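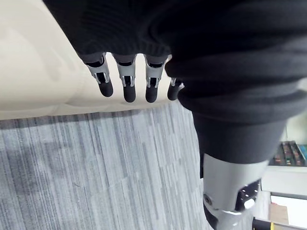 ## Grikia Striped Carpet, Gray

Grikia is a gray carpet with stripes. We have been asked to say more than that, so we will.

The stripes are streaky, light gray against dark gray, as if somebody had combed the floor and then been called away to the phone. This is deliberate. A perfectly even stripe shows you every place where a wall isn't straight, and we have yet to meet the wall that is. Crumbs do well on it too. They settle between the streaks and stay out of sight until you feel like vacuuming.

It goes with beige. It goes with cream, and with whatever your landlord calls the color between the two. Customers who own a large pale sofa tell us the gray makes it look like a decision.

### What you get

- **Color:** Gray, striped. We tried a second color in May and sold one piece of it, to a relative.
- **Roll width:** 205 cm
- **Length:** Cut to order, 66 cm minimum. Shorter than that is a doormat, and we don't sell doormats.
- **Edges:** Left raw unless you ask for binding. Ask for binding.
- **Underlay:** Sold separately, like everyone else's.

### Which way the stripes should run

Along the longest wall, in most rooms. In a hallway, run them toward the door and the hall will look longer, which you may or may not want. Laying them on the diagonal wastes a lot of carpet. We'll happily sell you the extra.

If you are joining two widths, order both at once so they come off the same roll. Gray is less uniform than people think, and two grays bought a year apart will argue for the rest of their lives. Mark the back of each piece with an arrow before you cut. Selma Hoxha, who runs our cutting room, wants that sentence in bold, so: **mark the back of each piece with an arrow before you cut.**

### Care

Vacuum with the stripes, then against them if you have company coming. Blot spills with a plain white cloth and cold water. Don't scrub. Furniture dents usually lift overnight with a damp towel laid over them, and if they don't, put the furniture back.

New carpet sheds a little. Give it a few weeks before you write to us about the fluff.

### Ordering

Samples are free and big enough to stand on, provided you stand still. Take one home and look at it in the evening, under the lamp you really use.

Cut lengths leave our Punport warehouse within 45 days, often sooner. For offices and other jobs over 2000 square feet, call the Irnatent trade desk before ordering online, as the website gets nervous at that size. Cut pieces can't be returned. Please measure twice, and have the second person be someone else.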